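Home | Stories | Archive | Submit

The notice at Skutarport stated that Kitchen 2 would transfer to automated dishwashing in November. Abrehet Woldegiorgis, who had washed there for 20 years, was reassigned to Observation.
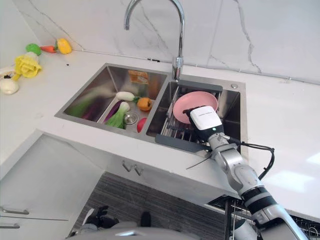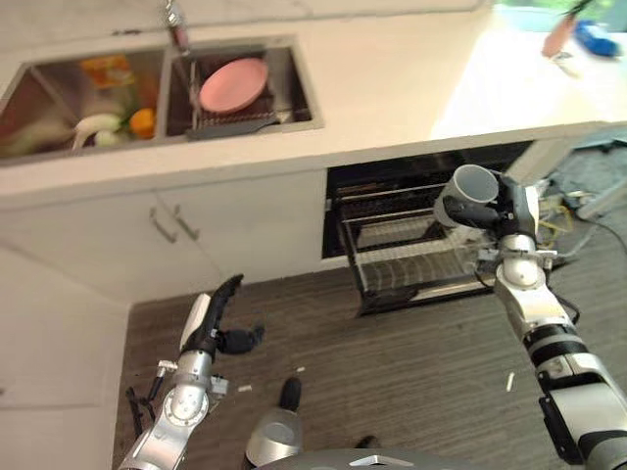

Her duties were set out in a memorandum from Emiko Oda of the Ikeda office. The observer was to record each fault and was not to assist. Abrehet complied for 59 shifts — the log was exemplary. On the next, she entered one line under Remarks: "Observer requests a plate." The request was forwarded to Lunder, where it remains under review.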